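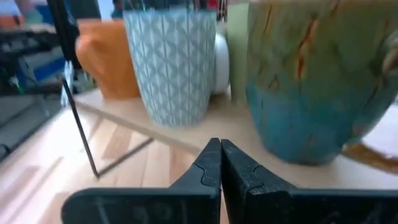

Shelf task: where we are after the first month

The collection for the Lowther shelf task started in June, and we would like to tell the other groups how it is going. The aim is simple to say. The arm should take a mug or a cup from a shelf board and put it on the table, also when it has never met this mug before. For this the model needs many examples made by people, and making them takes most of our day at Orthorpe.

Until now we have recorded 828 episodes. Of these, 256 are with the wrist camera only, because the second view was not yet synchronized in the first days. We keep them in a separate folder and Seler users can load them with the same script.

A few words about the mugs. In the beginning we used plain white ones, and the policy learned them quickly and then failed on everything else. Now the set has 28 pieces, and we choose them to be different from each other: a large glazed mug in green and blue with rust-colored streaks, a tall cup with triangles and diamonds, an orange one with flat facets. The tapered shapes are more difficult for the operators. If the fingers close too high, the cup can turn in the grip, and the episode must be marked as a failure. Please do mark it and do not delete it. We use the failures also.

Crowded shelves are still our weak point. When a mug stands partly behind another one, operators have very different habits. One goes in from the side, another lifts the front mug away first. Both are allowed, but write in the notes field which one you did.

We ask operators to change the order of the mugs after every four episodes and to turn the handles in new directions. It is boring work, we know, but the first training run on Feline showed clearly that the model was remembering positions.

In July we will begin with glasses. If your group has old cups with an unusual handle, please bring them to the lab before noon, when the arm is free.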